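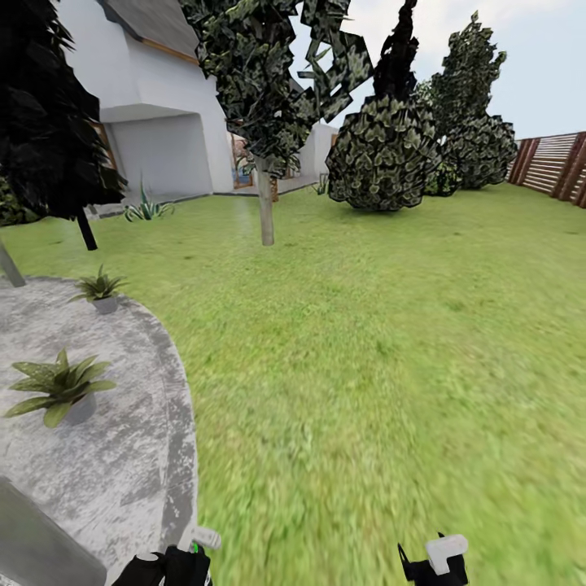 Frequently Asked Questions: Renting a Garden House from Wikum

Booking and payment

How do I book a house?
Choose your dates on the availability page and fill in the request form. We hold the dates for two days while you pay the deposit. Once the deposit arrives you get a confirmation with a booking number. If you haven't received it by the next morning, look in your spam folder before writing to us.

How much is the deposit?
A quarter of the rent. The rest is due a month before you arrive. If you book less than a month ahead, the full amount is due right away.

Can I pay in cash?
No. We take cards and bank transfers. If you pay by transfer, put your booking number in the message line. Payments without a number have to be matched by hand, and your confirmation will be late.

Is there a security deposit?
Yes, $731 for every house, whatever its size. It is a hold on your card and not a charge. The hold is released within a week of checkout. Some banks take longer to show this in your account, and we can't speed that up.

Can I change my dates?
One change is free if the new dates are in the same season and the house is open. After that each change costs $13. Changing to a different house counts as a cancellation and a new booking.

What if I cancel?
Up to 60 days before arrival you get everything back. Between 60 and 30 days we keep the deposit. After that we refund only the nights we manage to rent to someone else. We suggest travel insurance, but we don't sell it.

Arriving and leaving

When can we get in?
From 4:00 p.m. Checkout is at 10:00 a.m. Early arrival is sometimes possible outside of summer. Ask the day before, when we know the cleaning schedule.

How do we get the key?
All houses have a key box by the entrance. The code comes by text message at noon on the day you arrive. It works only for your stay. If you lose the key, a new lock costs $134.

Our GPS sends us to the wrong road. Why?
Many maps still show the old farm lane on the north side, which has a locked gate at the end. Drive past it, turn at the Minami garden center, and follow the road uphill. House numbers are on the mailboxes.

Where do we park?
Each house has room for two cars. Please don't park on the grass, even when it looks firm. The sprinkler lines are shallow and break easily. Extra cars can be left at the lot next to the office.

In the house

Are sheets and towels included?
Sheets and bath towels are. Bring your own beach towels. Beds are made up for the number of people on your booking.

What is in the kitchen?
Pots, pans, dishes, a coffee maker, a kettle, and a dishwasher. There is salt, oil, dish soap, and a starter pack of coffee filters. Everything else has to be bought. The nearest grocery store closes at 8:00 p.m.

Is there Wi-Fi?
Yes. The password is on a card inside the hallway closet. The connection handles video calls well in most rooms, but the upper bedrooms can be slow in the evening. We don't have another provider to offer.

How does the heating work?
With the Volen panel next to the kitchen door. Press the round button once to wake it, then use the arrows. Changes take an hour or more to feel, so please don't turn it all the way up. In April and October the system switches itself between heating and cooling. This is normal, and it clicks when it does it.

Can we bring a dog?
In the houses marked as dog friendly, yes, up to two dogs. The others are kept free of animals for guests with allergies. There is a cleaning fee, shown when you book.

The garden and patio

Can we use the outdoor furniture?
Yes, it comes with the house.

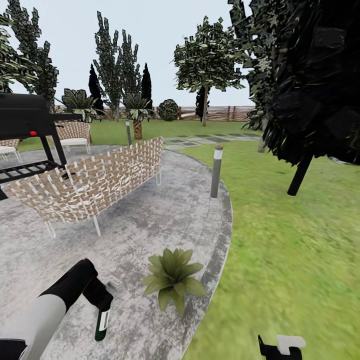
Wicker sofa on the patio

Please leave the furniture on the paving. Legs sink into the lawn and the woven seats wear out much sooner if they stand in wet grass. Cushions go in the storage box at night. If you find one soaked, stand it on its side to dry.

Who takes care of the plants?
Kenta Ueda and his crew come once a week, usually before 9:00 a.m. You don't have to be home. They need to reach the beds and the lawn, so pick up toys and bikes the evening before. You don't need to water anything yourself.

Can we pick fruit or herbs?
Herbs in the kitchen bed are for guests. Leave the fruit trees along the fence alone, as they belong to the neighbor.

Is a barbecue allowed?
Gas grills only, and only on paved ground. Charcoal, fire pits, and torches are not allowed at any time of year. You can rent a gas grill from the office. A full tank is included.

How late can we be outside?
As late as you want, but music goes off at 10:00 p.m. and voices carry a long way up the hill. After a second complaint we call you.

Problems

Something is broken. What should we do?
Write to us through the Prismont guest app or call the office. Send a picture if you can. Small things are usually fixed the same day. You won't be charged for a broken glass or plate.

Who do we call at night?
Shigeru Kikuchi, the site manager, answers the night number printed on the inside of the front door. Use it for water leaks, power failures, and lockouts. Questions about bookings can wait until the office opens at 8:30 a.m.

We left something behind. Can you mail it?
Yes, within the country. You pay the postage. Items are kept for three months, except food and opened toiletries, which are thrown out at cleaning.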